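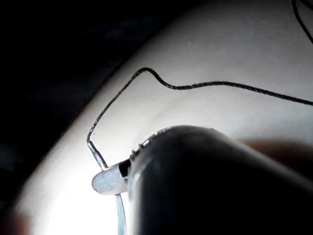
Bench notebook, cosmetics side — 4/13/25

Sunday, quiet building, good day for lipstick. Picking up where the December pages leave off, meaning with a bullet that snaps if you look at it with any firmness.

Batch 127, the brick red. Same oil phase as before, a touch less candelilla, the difference made up with the softer wax Hae-won keeps recommending. Melted everything at 85 C, pigment paste in last, stirred until my wrist complained. Poured 20 bullets into the Dremlow mold and kept the leftovers in a beaker for drawdowns.

Release was better. Two stuck, and I blame my own patience, as I pulled the mold out of the fridge early to go eat lunch. The rest came out clean with decent shine. One has a dimple near the tip that looks like a thumbprint. It is not my thumb. I checked.

Break test on the Ackroyd rig: average 310 g before snapping. Da-eun wants it higher for anything that rides around in a purse in summer. I would like that too. I would also like the thing to put color on a mouth, and the last batch that passed her test went on like a crayon from a restaurant.

Wear, on me: swatched on the arm first, then lips at 10:15. Slip is nice, color goes down in one pass, no patchiness in the corners. After coffee there was a full print on the mug and a somewhat smaller one on my face. After a sandwich, a ring. The classic ring, outline only, like I'd been drinking from a marker. The stain underneath is pretty though. Ask Edileuza if she still has the red lake she used in the tints, could lean into that and call it a feature.

Feathering: none on me. Min-kyu's panel people will be the real judges of that.

Shade notes. In the beaker it's brick. On skin it's brick with an orange streak it didn't mention at the interview. Under the window it behaves, under the ceiling tubes it goes tomato. Try cutting the yellow oxide by a fifth and adding a speck of black. A speck, Jin-sol. I have seen your specks.

Smell: crayon, faint vanilla, some fridge.

Costing came back on the Kovent tubes. 3,889 for the minimum order, and that's before printing. The click on closing is very satisfying and I have now clicked the sample so many times that it wobbles. Trundus quoted lower but their cap sits crooked on every one I tried. Leaving that fight to Hae-won.

To do
— rerun 127 with the yellow cut, everything else the same
— leave the mold in the fridge the full time, eat lunch first
— six bullets in the warm cabinet, check for sweating Tuesday
— relabel the mica jars, two of them say "gold (other)"
— find out who took the good spatula

Remaining bullets are in the blue tray, second shelf. Please don't wear them home until the warm cabinet ones are back.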